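Work and Machines, Evening Course
Handout 2: The fruit basket line
Notes by Viera Slanina

Welcome back, and thank you for all the letters about your own workplaces. I read every one of them on the train, and I shall be pinching several for later on. Tonight we stay with Hornon, the gift hamper firm you met in the first handout, and we look at one small job there: putting fruit into baskets.

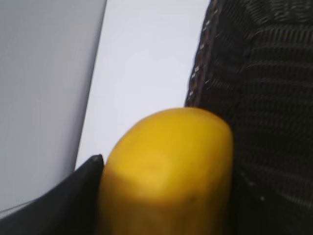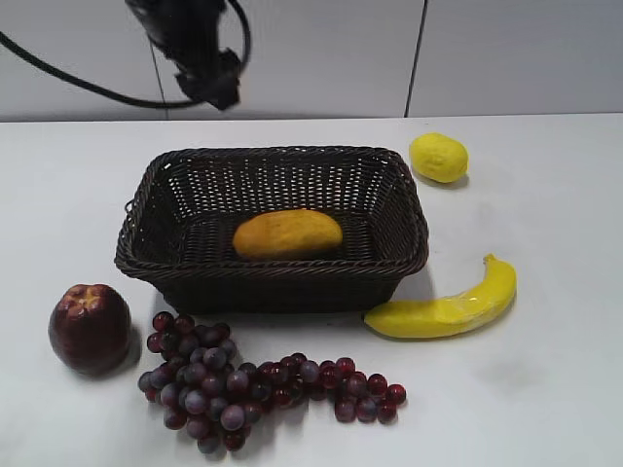 Fruit and gripper at close quarters (first picture); the gripper over the basket, with the mango in it (second picture).

It is a modest job to look at, and people who have never done it tend to call it simple. Do have a go at home before you agree with them! A lemon will sit more or less where you put it. A banana has a bend in it, so you have to decide which way round it goes, and a bunch of grapes changes shape as soon as you lift it. The packers at Hornon did all this without talking about it, and when the engineers from Brastach came and asked them how, most of them found it very hard to say.

Alcides Xavier had packed there for six years when the cell was put in. He was asked to "look after" it, and for the first while (his words to me) he felt like a man minding somebody else's dog. What he does now is a mixture. He sets out the fruit, he watches the grip, he takes out anything bruised, and he writes up the stops in a log which the Brastach people read. In September the log had 1,198 baskets in it, and nearly all the remarks beside them were his.

Please notice what has moved and what has stayed. The reaching and lifting have largely gone over to the machine, and his shoulders are glad of it. The judging is still his – is this one ripe, will that one mark its neighbour – but he does it earlier, before the fruit goes on the table. He also told me he misses the chatter. Two packers used to stand across from each other all morning, and the cell has no one on the other side.

Pay is where it gets awkward. The firm still lists him as a packer, although half his day is spent teaching and recording. We shall come back to this when we read the Lewis chapter on job titles.

For next time

Read the Groseo case, pages as marked, and don't worry about the tables at the back.

Choose a task you do with your hands at work and write a page on the parts of it you have never had to explain to anybody. Bring it along – we'll swap in pairs.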